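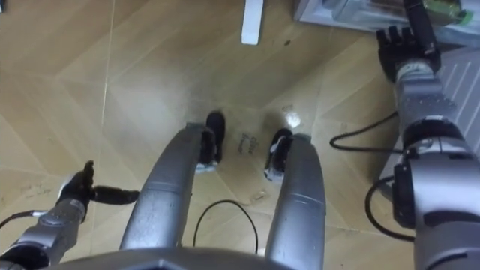 ## May, 11 p.m., still wide awake

My first meetup talk is over and I'm home and I can't sleep! I gave it in Nillar, at the PHP evening that Shufen Hao runs, and I still have the badge on. Nearly 31 people in those squeaky chairs – I'd pictured six, with four of them there for the food.

I talked about Tresa, my little plugin for recipe sites, and how I moved Carnumura's old blog over with it. That's 4,000 posts, half of them with the ingredients typed in as one long paragraph. I'd cut my slides down to 3 after practicing on the bus, and I'm so glad I did, because the questions ate up everything else. Somebody wanted to know why I don't keep the ingredients in their own table. Great question! I said something muddled about keeping exports simple, and then Gülizar Çetinkaya (she maintains Chong, the form builder I've been using since school!!) put her hand up and said she'd made the same choice and regretted it after 600 bug reports. Everyone laughed, me too, and I wrote it on my hand so I wouldn't lose it. 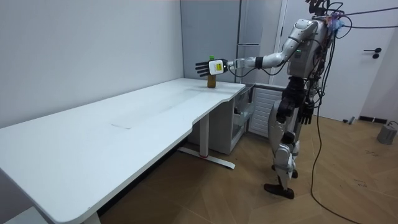 She found me by the coats afterward and we talked until they started stacking the chairs. She thinks I should split the importer off from the display part and let people install one without the other. I've been circling that idea since winter and never had the nerve, but hearing her lay it out – just a folder, a clean interface, go – I wanted to open my laptop right there on the stairs.

Things I'd change: drink water first, make the code font much bigger, don't say "basically" in every sentence. Shufen says there's an open slot in the fall if I want it, and I said yes before she got to the end of the question.

Tomorrow: email Gülizar, thank Shufen properly, start a branch for the importer. Also buy milk.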